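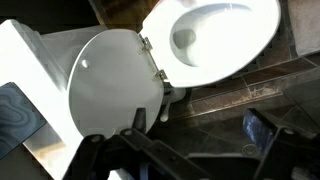
Clive Fothergill wrote to ask whether the Hillance kit would go in a bathroom with hardly any floor to spare, and whether he would have to take the door off to get the arm in. Most enquiries start with the same two points. The door can stay on. The floor space depends on the arm you already own, and the measurements to check are further down this page.

Hillance Bathroom Gripper Kit

The Hillance kit is a two-finger gripper with a wrist camera and a set of software routines for work around a toilet. It fits on the end of a robot arm. Once it is set up, the arm can be taught to lift and lower a lid, raise a seat, hold a brush by its handle, wipe a tank top and pick small items up off the floor. It is sold to research groups, to firms that make cleaning machines and to care providers running trials. It isn't a finished cleaning robot and we don't sell it as one.

The current version went on sale in October 2021 and replaces the earlier single-cable model. Fingers from the old model will fit the new body. The old wrist plate won't.

What is in the box

Gripper body with two fingers fitted
Wrist camera, bracket and lens cloth
Wrist plate and bolts
Camera cable and power cable
Reusable cable clips
Spare finger pads, 2 pairs
Setup guide (printed) and software licence

The arm, its controller and the computer are not included. Neither is a base. If you need a base, Deligiannis make a low stand to our drawing and will send it to you direct.

Prices

Full kit: £3,715
Kit without camera: £2,510

Prices include delivery from Stasville but not VAT. The kit without the camera is meant for people who already have one they like. It comes with the same bracket, and you will need to drill it to suit.

How it is taught

You move the arm by hand, or with a second controller, through the job you want. The camera records what the gripper is facing and the software stores that along with the joint positions. You then repeat the job with the arm starting from a slightly different place. Lids need more repeats than seats do, and white fittings in strong light need the most, as the edge of a lid can be hard to pick out against the tank behind it. Turn off automatic exposure before you start. It is on by default and the guide doesn't make enough of this.

Recordings are saved in an open format and stay on your own computer. There is no subscription. 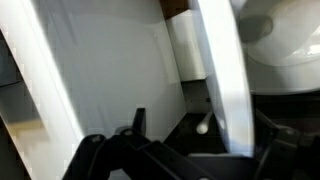

Does it manage soft-close lids, one customer asked in the comments, or does it fight the hinge all the way down? It manages them, provided the closing speed is set below the speed of the hinge. With the default speed the arm will push, and after a while that wears the damper. The setting is under Contact, then Follow. Our own preference is to let go once the lid is past its balance point and let the hinge do the rest — there is a ready-made routine for this called Release Early.

A review from Stirberg

The test house at Stirberg had a kit from April and sent us their notes, which we print here with their agreement.

"Mounting took a morning. The wrist plate lined up first time but two of the bolts were a little short for our arm and we used our own. The fingers are stiff and the pads grip a wet seat well enough. We would have liked a narrower finger for getting under lids that sit tight to the rim. On some models there is almost no gap, and the arm had to come in from the side at the bumper.

"The camera is good close up and poor at a distance, so we added another on a tripod. Teaching was easy. The software crashed 3 times, always while saving, and we lost one recording. The update sent afterwards cured it. We would buy the kit again but would want the narrow fingers at the same price."

Narrow fingers are now listed as an extra. They are weaker than the standard ones and shouldn't be used for lifting anything heavier than a seat.

Cables

Cables are the thing most people get wrong. A bathroom arm has to turn back on itself a good deal, and a cable that is fine on the bench will snag on a hinge or a seat once the wrist rolls over.

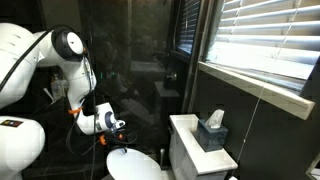

Leave enough slack at each joint for the full turn and fix the cable on the straight parts of the arm only. Run the arm slowly through its whole reach with the gripper closed before you teach it anything. If a loop drops lower than the fingers at any point, shorten it or move the clip. Check the clips again after the first day's work, as new cable tends to settle.

Space and fitting

Measure from the centre of the arm's base to the far side of the seat. The gripper and wrist plate add to the length of the arm, and the reach in your arm's manual will not include them. Allow room for the elbow too. In a small room it is often the elbow that touches the wall first, well before the gripper gets near anything.

Floors with a step or raised edge need some thought. The base should stand wholly on one level, and the step should be entered in the software as a solid block so that the arm keeps clear of it when reaching down.

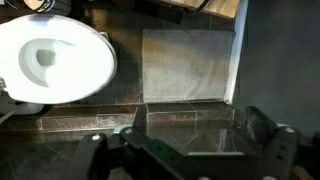 Bath mats should be entered as soft areas or taken up. If a mat is left down and not entered, the arm may stop when a finger touches it and wait for you to clear the fault. The same goes for towels hanging low, blind cords and anything else that can move.

Water and cleaning

The gripper body is splash resistant. It must not be rinsed under a tap or put in the bowl. Wipe it with a damp cloth and a mild cleaner, and keep bleach off the pads — it turns them hard. Pads can be changed with the key supplied. Keep the power supply and the controller outside the room if you can, and have the socket checked by an electrician before regular use.

Ordering

Orders are taken by email or by telephone at the Stasville office. Please give the make and model of your arm so that we can send the right wrist plate. Kits can be returned unused within the period printed on the invoice. Narrow fingers, pads and replacement cables are on the spares page.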